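Home Guides Downloads Spare parts Contact

Holtero table and hanging cloth
Section 4: Putting up the cloth and preparing the table

2018-04-15, by the Doltow guide desk

Before you start with this section, the table must stand on its four legs and the two side poles must be locked (see Section 3). If the poles can still turn in your hand, please go back one section.

4.1 Hanging the cloth

1. Wash your hands and dry them well. Finger marks are difficult to remove from the cloth.
2. Take the cross bar out of the long bag. It comes in two halves. Push them together until you hear a click.
3. Slide the cross bar through the sewn tunnel at the top of the cloth. The side with the small label looks to the wall.
4. Put the bar on the two hooks. Do it with two persons when the poles are at full height.
5. Fix the cloth to the bar with the clips, beginning in the middle and going out to both sides. There are 14 clips in the bag and all of them are needed.
6. Let the cloth hang for one night. Most folds will go away by themselves.

Note: In the Salian version the bar is already in one piece. You can skip step 2.

Caution: Do not iron the cloth while it hangs. Take it down and iron it on the lowest heat, with a thin towel between.

4.2 Keeping the cloth straight

The lower edge has two pockets, one on the left and one on the right. Put one sand bag of 500 g in each pocket. Do not use heavier bags – the seam is not made for it. If there is a draught from a door or a window, close it first, and only then decide if the cloth needs to be pulled tighter.

4.3 Preparing the table top

1. Wipe the table top with a soft cloth and plain water. Dry it at once.
2. Turn the feet until the bubble in the level stands in the middle. One full turn changes the height by 8 mm.
3. Push the table towards the cloth, but leave a hand's width free behind it. The cloth should not lie on the table.
4. Switch off the room lamp if its light is yellow. Daylight from the side is the best for white surfaces.

Caution: Metal objects can scratch the table top. Lift them when you want to move them, do not push them.

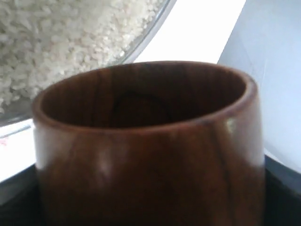 Wooden cup with a rounded rim.

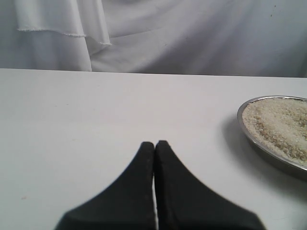
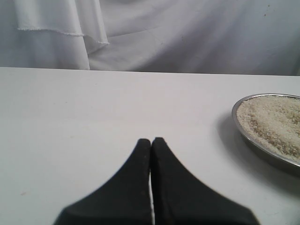
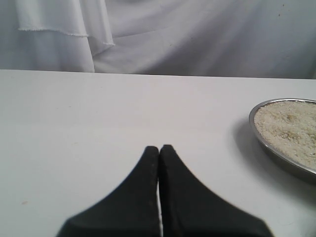

White table top, with a round metal tray on the right and the cloth behind.

4.4 Small problems

The cloth hangs lower on one side. Loosen the pole on that side, lift it one notch and lock it again. If it is still not level, check the feet of the table also, because the eye is easily misled by a table that is not straight.

Grey stains remain on the table top. Use a little washing soap. Never use scouring powder or anything with alcohol.

A clip is broken. Clips are sold in bags as part number 31. You may order them from our shop in Drurosside, or use a wooden clothes peg until the new ones arrive.

The bar bends in the middle. Please check that both halves have clicked. If yes, take the cloth down and write to us – a bent bar should not be used any more.

Continue with Section 5: Folding and storing.

Contact: Doltow, Drurosside | © 2018 Doltow | Back to top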